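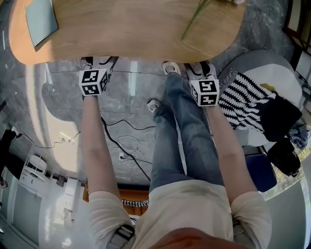

Figure 3. Bimanual collection with the hand-held grippers, head camera view.

4.2 Comparison of wrist-mounted grippers

We compared two hand-held grippers, the Molteck and the Gultard, under the same collection protocol. Both record jaw opening and a wrist video stream, and both are tracked from the head camera by means of a fiducial cube fixed to the top of the body. A cube was preferred to a single flat tag for the reason visible in Figure 3: when the operator reaches toward the near edge of the table, each cube still presents two coded faces to the head camera, and the pose can be solved from both. With a flat tag the same reach produces a steep viewing angle and the estimate becomes unstable in rotation about the long axis of the gripper. Corner detections from the two faces were solved jointly, using the cube geometry measured after assembly.

Sessions were recorded in furnished rooms under ordinary daylight. No changes were made to the furniture or floor coverings. Each operator completed 60 episodes with each gripper, alternating in blocks so that fatigue would not fall on one device only. After removal of episodes with missing wrist video, 2,049 episodes remained for analysis. Gripper order was assigned by the session software, Plulance, which also logged clock offsets between the head stream and the two wrist streams.

Tracking loss was defined as any interval in which neither face of a cube could be decoded for more than 40 ms. Under this definition the Molteck lost tracking less often than the Gultard, and the difference was largest in the left hand. Most of the Gultard losses occurred when the forearm was rotated outward and the housing covered the lower corners of the cube. Raising the cube on a 27 mm spacer removed most of these losses, at the cost of added weight above the wrist. Results with the spacer are reported separately in Section 4.4 and are not pooled with those given here.

Cable routing affected the two devices differently. The Gultard connector exits at the rear of the handle and pulls downward when the operator steps back from the work surface. The Molteck connector exits at the side, and the cable can be led away over the table. Operators using the Gultard paused more often to free the cable, and these pauses were kept in the episode length. When they are cut, mean episode length is nearly equal for the two grippers, so we do not read the raw difference as a difference in handling speed.

Direct sunlight was a further source of error. Where a bright patch fell on a cube face, the white border saturated and the detector rejected the code. Fixed exposure on the head camera reduced the number of rejected frames but darkened the wrist region in shaded parts of the room. We retained automatic exposure for the comparison and repeated a subset of sessions in September with fixed exposure. The ranking of the grippers was unchanged.

Jaw opening was checked against a set of gauge blocks before and after each session. The Molteck encoder showed no drift over a session. The Gultard encoder drifted in one direction and was corrected with the linear model of Gebretsadik, fitted per device. The residual after correction was below the resolution needed for the grasp labels. Calibration scripts were written by Gintarė Tamošiūnaitė and are included with the supplementary material.

4.3 Policy training

Policies were trained separately on the data from each gripper, with identical network size and training schedule. Episodes were subsampled to equal counts before training, and head camera frames were cropped to the region containing both hands.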